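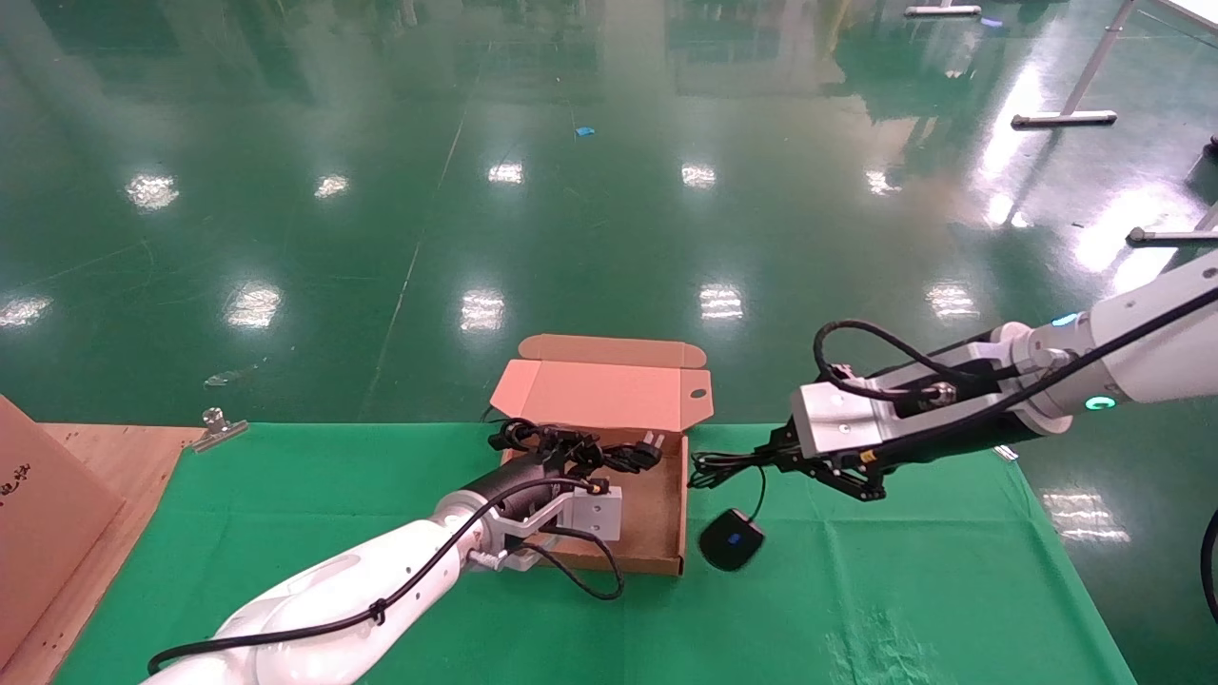

The two-arm packing cell at Dustbridge, with a mouse and its carton on the table.

Home Features Workshop Suppliers Contact
Workshop > Interviews > Keeping a cell running

The technician who looks after the two-arm cell at Dustbridge starts with the cables. "Grippers get blamed for everything," she says. "I look at the cable on top of the arm first, then the clips, then the gripper."

She wants enough slack at the wrist for a full turn - too little and the connector takes the strain. Her log shows 2,422 cycles since the last cable change, and she plans to swap the set in July.

The fingers get 10 minutes at the start of each shift.

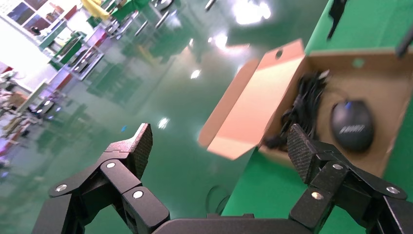 "I go over the screws on the side plates by hand, then brush out the pads," she says. "Cardboard dust gets into the pattern and the grip goes soft. You see it on a mouse before you see it on a box."

Pads come from Nasbridge, and she keeps 2 spare pairs in a drawer. She tried running them longer last year and gave it up after more than 5 dropped parts in one morning.

The wrist camera gets a dry cloth and nothing else. Glare off the floor is still a problem in the afternoon. "I can change the exposure. I can't change the floor," she says. A darker mat from Grajales is on order.

Contact the editors | Copyright Dradirer | Back to top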